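Unit 5 handout: lane-keeping kits for small road robots
Kit under review: Ovstead lane follower, supplied by Culora
Revised 2 June 2021

1. What the kit contains
The Ovstead ships as a forward camera, a compute module and a mounting plate. List price is 1099 dollars, cables included. The Illholm chassis used in this course takes the plate without drilling. The software returns two edge lines, a heading error and a confidence score from 0 to 1000. It needs no map.

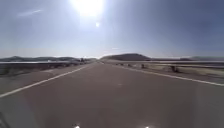

Confidence is computed separately for the left and right line, and the lower score is passed to the controller. Below 205 the controller stops steering on the lines and holds the last heading. Students often set this threshold too high and get constant handovers.

2. Low sun
A sun ahead of the vehicle raises exposure problems at the top of the image and lowers paint contrast on the road. Locking exposure to the lower half helps with the second problem. Compare the two white lines: the left is solid and prominent, the right thinner and fainter. A single threshold for both will favor the left.
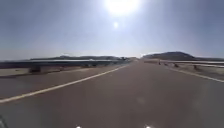

3. Line color
The default profile is tuned for white paint. Yellow lines need the second profile, loaded at startup. A road with yellow on the left and white on the right needs both, and this costs 70 milliseconds per cycle on the stock module.

A bend in the line is fitted with a second-order curve. Small items lying on the pavement are ignored by the line fit. The kit does not detect obstacles, and the data sheet should be read with that in mind.

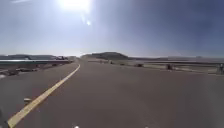 Delić objects that the cost per cycle is overstated, and that with the far third of the road left out of the search both profiles run inside the normal cycle. The price is a shorter look-ahead, acceptable at low speed only.

4. Exercise
Plot left and right confidence on one time axis, first with the white profile, then with both. Mark each handover. Bring the plots to the October lab.

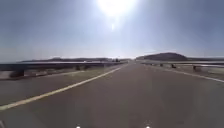 Fig. 4. Yellow edge line left, white edge line right, sun ahead.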